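Stilero Support Desk
Ticket 2595
Product: Stilero Club Records, with Pap results import
Customer: Larnness Hockey Club
Competition: Eltance League, all divisions
Opened: Thursday, June 24, 2021
Priority: Normal
Status: Closed, resolved

Summary of request

The club reports that win, draw and loss totals shown on the coaching staff pages do not agree with the club's own season books. The difference affects the first team and the junior sides. The club wishes the totals to be corrected before its handbook goes to the printer and has asked whether the public pages can be hidden in the meantime.

Details supplied by the club

The match history was typed up from the season books and loaded through Pap in January. The file contained 1639 matches, one to a line. Pap reported that the import had finished and showed no errors. The totals were not checked at that time.

The club noticed the difference when drafting the page on former head coaches. One coach was shown with more defeats than matches played in the season in question. A second coach had no record at all for a season in which the team is known to have reached the league final.

Initial response

The ticket was accepted and the public coaching pages were set to "Members only" at the club's request. Player pages and fixtures were left as they were.

The size of the file was considered first. Pap accepts up to 4000 lines in one import and divides them into groups of 200 for processing. The file was well within the limit, and the log shows that every group was received in full. No lines were rejected. The number of matches held in Club Records is the same as the number in the file.

It was therefore concluded that the matches were present but had been credited wrongly. The club was asked to provide the following:

- the original file, in the form in which it was loaded
- the start and end dates of each head coach's appointment, where known
- the name of one season for which the club was certain of the correct totals

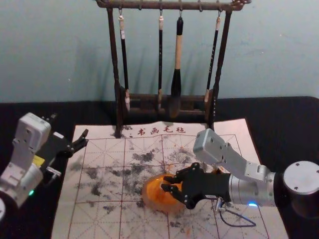
The club replied that the file and the appointment dates were attached, that the dates had been taken from the minutes of annual meetings, and that in two cases only the year was known. It added that drawn matches decided on penalty strokes had always been entered in the season books as draws, with the shoot-out noted beside the score, and asked whether this might have a bearing on the matter.

Investigation

Two separate faults were found.

1. Season boundaries. The Eltance League season runs from autumn to spring. The club's account was still set to the default calendar year, so matches played after the new year were placed in the following season. Where a coach had left at the end of a season, the second half of that coach's final campaign was credited to the successor. This accounts for the missing record and for the league final.

2. Shoot-out results. Pap reads any figures in brackets after a score as a corrected score. A match entered as 2-2 (3-4) was stored as a 3-4 defeat. The club's observation was correct. In knockout seasons this produced several defeats that did not take place, and in a small number of junior matches the result was also counted twice.

The season nominated by the club was rebuilt on a test copy with both points corrected. The totals then agreed with the season book in every column.

Action taken

The season setting was changed to run from 1 September to 31 August. Records already held do not move when this setting is changed, so a rebuild was run for all seasons. The rebuild takes place overnight and no data is lost if it is interrupted.

The bracketed figures were moved into the "Shoot-out" column and the file was loaded again with "Replace existing" selected. Matches decided in this way now show as draws in league play. In cup ties they show as draws with the side going through marked by a small letter. The club may alter this under Settings, Competition, Drawn matches.

For the two appointments where only the year is known, the change of coach has been placed at the season boundary. These entries carry the note "date approximate". The club may amend them at any time, after which the totals will be recalculated without a further rebuild.

Further correspondence

The club confirmed that the first team totals were now correct. It reported one remaining difference in the under-16 record, where a friendly match had been included. The match had been entered in the file as a league fixture. Support changed the match type and the total was reduced by one.

The club also asked whether a coach who had served in two separate spells could be shown with a single combined record. Both spells may be linked from the coach's profile by choosing "Join appointments". The separate figures remain available beneath the combined line.

The public coaching pages were restored at the club's request.

Closing note

The reading of bracketed scores by Pap has been passed to the development team as a change request. Until it is altered, clubs loading historical results should place shoot-out scores in the column provided and should check the season dates in Settings before the import is started. This ticket may be reopened within 30 days by replying to the closing email.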